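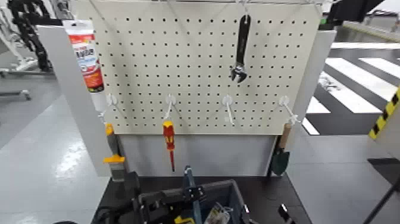

Second week of collecting examples at the Tullton site. The task is tools: take one from the bin, hang it on the right hook, let go cleanly.

We wanted 70 good runs by lunch. We have 20. Radu says I am too strict, but a run where the tool swings and hits its neighbour teaches a bad habit.

I keep the failed ones too, in a separate folder with a short note on each – "let go too early", "wrong hook". Last July I deleted them all and was sorry later.

Does anyone label the pauses? Mine can last 2 seconds while I think. Nelu cuts them out, I leave them in.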